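Open day at the Gultivard robotics hall: is it suitable for a school group?

Posted in Visits and Open Days by Pichon

I am responsible for arranging a visit for 57 students in June and would be grateful for advice from anyone who has attended the open day. I wish to know which demonstrations are given, and whether a group of this size can be received at one time.

Agathe Besnard

I attended last year with a group from our training center. Visitors are divided into two parties, which change places at 10:30. One party begins at the laundry station, where the arm works at the open door of the machine and the guide explains how it approaches the drum.

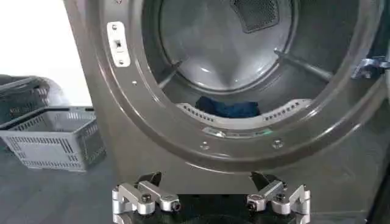 Filed under: Group visits

Your group would need to be divided in the same manner. I recommend writing to the visitor office well in advance and stating the age of the students. The laundry talk is the slower of the two – younger students may become restless. The other party begins at the store area, which is stocked with bottled drinks arranged by color, and the guide discusses how items are picked from shelves.
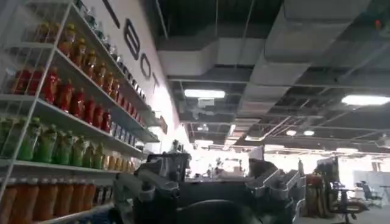 Questions are taken at the end of each talk and should be kept brief. Coats and bags must be left at reception. Please note that the guides do not permit visitors to operate the equipment, and that teachers are expected to remain with their own party throughout.

Zitel

It was fine. Parking is poor. Bring lunch.

Baptiste Besnard

I agree with the first reply, with one correction. When our school attended, the parties changed places at 10:45. The worksheet must be requested separately – it is not sent with the confirmation.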